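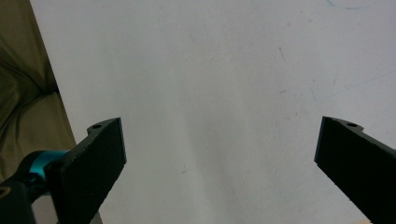 Do you have to prewash fabric before you cut curtains out of it? If it's cotton or linen and you ever plan on washing the curtains, wash it first, same temp, same dryer setting, before a single cut.

Eirlys Morris
1/24/18

ok so thread. curtains for the back bedroom. olive green, cut on a smooth white surface, which is my whole religion now. will post as I go, sorry in advance for the notifications

white under dark cloth. try it. you can see the edge of the fabric from across the room, every wobble in it. on my old brown table I was cutting olive on brown by lamplight and wondering why nothing matched

the fabric is from Ginisier, the one by the bus depot. cotton, medium weight, they had the end of a bolt marked down. color on the tag was "caper". it's olive. fine

washed it. dried it. ironed it, took forever, still had that fold line down the middle from the bolt. steam and a damp dishtowel got most of it out

if the fold line won't go, put it where a pleat will be. old trick of my aunt's. or pretend it's a design

measuring. the window is 70 inches wide. I want fullness so I'm not just doing 70 inches of cloth, that hangs like a bedsheet. double is the usual. I'm doing a bit under bc end of bolt

drop is 80 inches from the rod to where I want the hem. then add on for the hem and for the header. I write the finsihed number AND the cut number on the same piece of tape and stick it on my sleeve. mixed them up in August on the kitchen ones. those are cafe curtains now

squaring the end. this is the part people skip. snip the selvage, pull one thread, cut along the gap it leaves. slow, boring, and then your panel hangs straight

you can tear it instead. some cotton tears beautifully. this one I tested on the scrap end and it went fuzzy, so thread pulling it is

also — if the fabric is skewed, meaning the thread line isn't square to the selvage, grab opposite corners and yank. get somebody to hold the other end. my son did it for the price of a grilled cheese

people asking about the surface. the table is a Hellström, secondhand, white top, legs a bit short for me so it's up on bed risers. ugly. my back does not care

the top being slick is good and bad. good: fabric slides around so you can shift it without bunching. bad: fabric slides around

so weights. not pins at this stage. cans of beans, a door stop, the heavy scissors I don't cut with. put them in from the edge, on the corners first

keep the rest of the length ON the table or on a chair next to it. if it hangs off, the weight drags everything and your straight line goes for a walk. I've got mine rolled on a mailing tube

someone asked can you draw on a white top. you can, pencil or washable marker, and I do, I mark the cut length right on it and line the cloth up to the mark. so much faster than the tape measure every time. TEST A CORNER FIRST

I did not test a corner, years ago, other table. a purple line lived on it until I gave the thing away

for cleaning I use Emport spray and a rag, wipe, then wipe again with plain water, then let it dry all the way. all the way!! a damp patch under cotton leaves a ring and you will find it after it's hemmed

chalk on the olive: white chalk shows up great. the blue pencil doesn't show at all, threw it across the room

first panel cut. did it with shears, long strokes, never closing the blades fully til the end. if you close them each time you get those little steps

second panel, laid it on top of the first one to compare. off by a hair at one corner. trimmed. moving on with my life

lunch

back. hems. side hems first, then bottom, then header. double fold on the sides, press each fold before the next. I use a strip of cereal box as a guide, fold the fabric over it, iron right on it

do NOT iron on the white table. I know it's right there. I know it's flat. walk over to the ironing board

thread. I bought the big cone, 1000 yards, of Tirano in dark green and it's a shade off in daylight. inside the hem who's going to know. for the topstitching at the header I'll go back for a better match

hm. took it to the window. it's more than a shade off. ok going back to Ginisier

they had it. also came out with a zipper I don't need and some ribbon

bottom hem: pin it, don't sew it. hang the panels and leave them overnight, longer if you can. cotton drops. then level it on the rod and mark it and sew. I know you want to be done. I want to be done too

reply to a few of you at once:

— lining: not this time. room faces north and no one sleeps in there except the cat. if yours gets real sun then line it, the green will fade on the fold edges first

— rotary cutter: only with a mat. on a bare top you'll score it and every piece of cloth after that snags in the groove

— no table: clean floor, old white sheet pulled tight and taped down. same idea, you still get the contrast. kneepads. not kidding

— pattern matching: solid color, so no. one reason I went for a solid. if you've got a print, buy one extra repeat per panel, and check it lines up at eye level first, not the floor

— nap: velvet and corduroy have one, this doesn't. mark the top of each panel with a safety pin anyhow. the dye can look diffrent upside down

header is a plain rod pocket. I wanted pinch pleats. I always want pinch pleats. then I remember pinch pleats

rod pocket size: wrap a tape loosely around the rod, halve it, add a bit of ease. mine came out at 3 inches with a little ruffle above. if it's too tight it'll fight you every time you open them

both up. bottoms pinned. they look long bc they are, puddling a bit on the left, I think the floor's off and not me

scraps: tiebacks out of the long strip, and a draft snake if there's enough. filling is rice. or the leg of old jeans cut up small, which doesn't attract mice, learned that too

folding up for tonight. wiped the table, rolled what's left of the olive. will do the hems when they've hung, remind me to change the bobbin BEFORE I start this time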